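Prondotach 家庭手写菜谱转录集 自述文件

大家好！先说一句，这份东西我整理得特别开心，所以自述写得有点长，赶时间的朋友直接跳到“文件结构”那一段就行。

这是什么

Prondotach 收的是家里人手写的菜谱：笔记本、挂历背面、药盒拆开的纸板、信封，什么都有。目前共3361条，最早的一条写于1941年，是一份腌芥菜疙瘩，用毛笔写的，盐的分量写作“两捧半”。我第一次读到的时候高兴了一整个下午！

每条菜谱都有一份逐字转录和一份规范化文本。逐字转录保留错别字、异体字、涂改和旁注（旁注往往最好看，比如“上回糊了，火再小些”）；规范化文本把繁简统一，旧制单位附上换算，方便检索。

文件结构

raw 目录：逐字转录，一条一个文本文件，UTF-8 编码
norm 目录：规范化文本，文件名与 raw 一一对应
units.csv：单位对照表，共257个写法，从“钱”“合”到“一饭碗”“小酒盅平口”
notes.csv：旁注与涂改，按菜谱编号排列
people.csv：书写者信息，只保留省份和大致年代，姓名全部去掉

字段说明

id：菜谱编号，删除后不再复用
title：原题，没有题目的留空，我们不代拟
year：书写年份，无法确定时填年代区间
script：字体与书写工具，例如钢笔、毛笔、圆珠笔
dialect：文中出现方言词时填写，一条可以有多个值
confidence：转录把握，分高、中、低三档

转录是怎么做的

每条由两个人分别抄录，再用 Karpenko 比对脚本找出不一致的地方，商量着定。实在认不出的字写成方框，绝不猜！有一本四川来的笔记，“豆瓣”两个字有六种写法，我们全留着，做方言和俗字的朋友应该会喜欢。

单位换算这块要多谢 Aatos Laitinen，他把市制和司马制分开处理，还写了测试。以前一斤统统按500克算，遇到早年的广东菜谱就全乱了，现在会先看地区和年代再决定。

已知问题

江浙一带的菜谱偏多，西北很少，做地域统计时请务必留意。甜食的比例也偏高，我猜是因为点心要称量，大家才愿意写下来，炒青菜谁会记呢。confidence 为低的条目里，有30条的年份还在核对，七月那一版会更新。

另外，规范化文本里的“适量”一律照搬原文，没有补数值。有人提过想要补全版，我个人舍不得。

许可与引用

文本以署名、非商业方式共享。引用时请写明 Prondotach 和版本号。如果用在 Zenurgate 的检索界面里，版本号会自动带上，不用手填。

想参与的话

家里有旧菜谱的，非常欢迎寄抄件过来！自己先抄一遍也行，拿不准的字圈出来就好。提交前请把电话、住址这类内容遮掉。照着旧方子做过菜的，也请把结果写进 notes.csv 的“试做”一栏，做失败的一样收，我那次发糕就硬得能敲桌子，照样记上了。
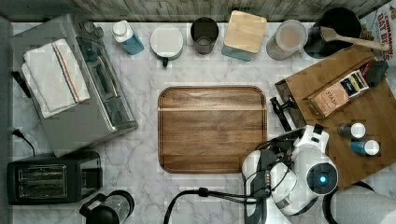
“试做”一栏请写清用的是哪一版文本，还有面粉和糖各换成了多少克，别的随便写，长短都行。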